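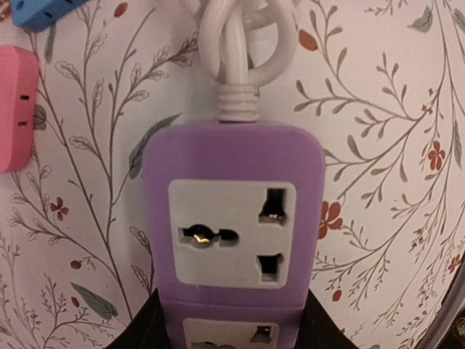
The crochet circle at Ondcombe library meets on Saturday mornings, in the corner between large print and local history, and by ten o'clock it is already hard to find a chair. The woman who started it moves her bag so I can sit down, hands me a hook before I have my coat off, and tells me not to look so worried.

"Everybody says they're all thumbs," she says. "Well, so was I! I learnt from a leaflet that came free with some Gramier wool, and I had the leaflet upside down for the first page and a half."

She began the circle with 2 friends from her old job at Forkard, where she spent most of her working life in the wages office. They used to crochet in the canteen at dinner time, and when she retired she missed the company far more than she had expected to. "I could crochet at home, of course I could. But then I'd just have the radio, and you can't ask the radio where you went wrong – you end up pulling out the whole row and going to bed cross."

The library was glad to have them, and lends the group a cupboard for its yarn. These days there are nine regulars, plus whoever wanders over from the newspapers. Beginners start on a plain square in double crochet and may take as long over it as they please (one lady took from April until the clocks went back, and then made a cardigan).

The squares go into blankets for the Bako day centre across the road. Someone has kept a tally in the back of an exercise book, and it stands at 1,752 squares. "I thought we might get to 100 and run out of puff," she tells me, turning the pages to find the first entry, which is in green biro.

I ask whether it has done her good, and she thinks about it for a whole round of trebles. Her hands are stiff in the mornings, she says, and they do feel easier once she has been going for a bit, though she wouldn't like to promise that to anybody else. She sleeps better on Saturdays too – "but that might be the cake."

New faces are welcome from half past nine, and there are hooks to borrow. Bring a ball of double knitting in a light colour if you have one, as the stitches are so much easier to see.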